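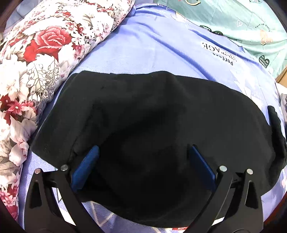
Speaker notes: The Mending Pile
Tamunoemi Haruna, Moltirthorpe Library, March 13, 2023

(Wait for the door to close. Water on the left side of the stand!)

Hi everybody, thanks for coming out. I'm Tamunoemi, I run the repair evenings over at Brundstead, and I've been fixing other people's clothes for 16 years. Before that I was ruining my own. I want to talk tonight about the mending pile, the one on the chair or at the bottom of the closet, and how to get it moving again.

Quick show of hands: who has a pile? Who has a pile older than a year? (Let them laugh, don't rush this.)

Okay, black clothes first, since they make up most of what people bring me. Black is wonderful to wear and miserable to mend. You can't see your own stitches, you can't find the hole you had your finger through a minute ago, and every piece of lint in the house comes to visit. So: daylight if you can get it, a lamp from the side if you can't. Light coming in low picks up the ridge of a seam much better than light from overhead. Put the thing down on something pale, a sheet or a towel, and go over it with your hands before you thread anything.

Thread color. People buy black thread and figure they're done. But black clothes fade, and they fade toward brown or gray or sometimes a weird green, and then your nice new thread sits there looking like marker. I carry 4 spools I'd call black, and the one I use most is really a dark charcoal. Pass the spools around here. (Get them back this time.)

Story about the Etim coat. Keep it short. Lining hanging out at the hem, owner had been stapling it. I did it in the break room at Okham when I still worked there, over two lunches, with a slip stitch and a needle that was too big. That coat is still going. The staples left tiny rust marks and she says she likes them.

Slip stitch demo, on the big felt sample so the back row can follow. Go slow on the part where the needle travels inside the fold, that's where everybody gets lost. Do it twice. If somebody asks about left-handed, flip the sample and work toward me.

Now the pile itself. My rule is 10 minutes, with a timer. Pull one thing out, and if I can't finish it in that time I at least pin it and write what it needs on a scrap of masking tape. "Button." "Left pocket." Half of the dread is having to figure it out all over again every time you pick the thing up.

And you're allowed to let stuff go! I had a pair of pants in my pile through three apartments. They didn't fit in the first one. I cut them up last October and they've patched two pairs of work pants since, so I feel fine about it.

Cost slide. My starter kit was under 50 dollars, and the good scissors were most of that. Needles, pins, thread, a thimble if you like them (I don't, I've tried). Skip the giant box with the tiny spools, that thread snaps if you look at it.

Questions. If it's quiet, ask who's brought something with them and mend that.

Handouts are on the table by the coats. Sign-up sheet for Brundstead goes around last, with the pen tied on.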